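Clodia sermon notes, readme

Version 17 of the notes set. Read this before you copy anything out of it, please. Written fast, will tidy up when there's time.

What it is

Plain text notes on the parables and the Psalms, gathered from the Saturday evening reading group and from older typed sheets. One file per passage. Mostly short. A few run long, the prodigal son one in particular, which had three different people's notes poured into it and never properly sorted.

Around 700 files at present. Each has the passage reference at the top, then the notes, then a line saying where the notes came from.

What it isn't

Not a commentary. Not checked by anyone with a degree in Greek or Hebrew. Where a note says "the Greek word means" please look it up yourself before it goes in a sermon. Several of those were copied from study Bibles we no longer own and can't check against.

Also not complete. Good cover on Matthew and Luke, thin on Mark, nothing much on the minor prophets except Jonah and a bit of Micah.

Folders

parables: sorted by gospel, then chapter. Where the same parable turns up in two gospels it has two files. Do not merge them. Somebody merged the sower ones last year and it took ages to pull apart.

psalms: by number. Hebrew numbering, so if you are used to the other one you'll be one out for most of it.

kutaritz: the typed sheets from the Kutaritz chapel, scanned and turned into text. Roughest part of the set by far. The scanner read "sin" as "sm" nearly everywhere and "thy" as "tby". Corrected where spotted. Not all spotted.

prayers: short prayers for opening and closing. Free to use as they are.

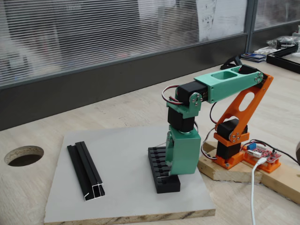

Verach Road Chapel | Study and Resources Team

loose: things that didn't fit. Includes the talk on Sabbath rest, half a talk on forgiveness, and a list of hymns that go with harvest.

How the files are laid out

First line is the passage, written out in full. Luke 15 verses 11 to 32, like that. Not Lk, not abbreviated. The index looks for the full name and skips anything else, so a file with Lk at the top simply won't show up.

Second line is the theme, one or two words. Mercy. Waiting. Debt. Keep to the words in themes.txt if you can, there are enough already and we had both "forgiveness" and "forgivness" for a long while.

Then a blank line, then the notes.

Last line starts with From and a colon. If you don't know where it came from write unknown. Don't guess.

Bible text

Notes quote as little as possible. Keep quotes under 500 words in any one file, and say which translation. Older sheets mostly use the Authorised Version. Newer notes are a mixture and some don't say, that's on the list to fix.

Please don't paste whole chapters in. The Sermon on the Mount file had all three chapters in it and was a pain to scroll through.

Known problems

Good Samaritan file has the last paragraph twice.

Psalm 119 is split into bits and bit four is missing. If you have it, send it.

The workers in the vineyard notes disagree with themselves halfway down. Two writers, one thought the early workers were meant to be Israel and the other didn't. Left as is. Both are marked.

Accents and Greek letters come out as question marks on the old laptop in the vestry. Fine on everything else.

Dates on the Kutaritz sheets are a mess, most have the year 2000 on them whatever the real year was. Ignore.

Using it

Use it for house groups, talks, Sunday school, private reading. If you print a set for a group put the name Clodia notes somewhere on it so people can find the rest. Don't sell it.

If you are preaching from it, read the passage first and the notes second. A few people have told us they did it the other way round and got stuck.

Adding to it

Save as plain text, nothing fancy. Put it in the folder called incoming and leave it there, it gets moved once somebody has read it. Usually before the next Saturday meeting, longer in December when everybody is busy with carols.

Corrections the same way. Put the name of the file and the wrong line and the right line. No need to send teh whole file back.

Changes since the last version

Lost sheep and lost coin now seperate files.
Index rebuilt, Psalms come out in number order at last.
Ten virgins notes added, two sets.
Dvorak folder taken out. It was a second copy of the prayers with worse spelling.
Themes list shortened.

Still to do: Mark chapter 4, the rest of the scanner errors, translation names on the newer notes.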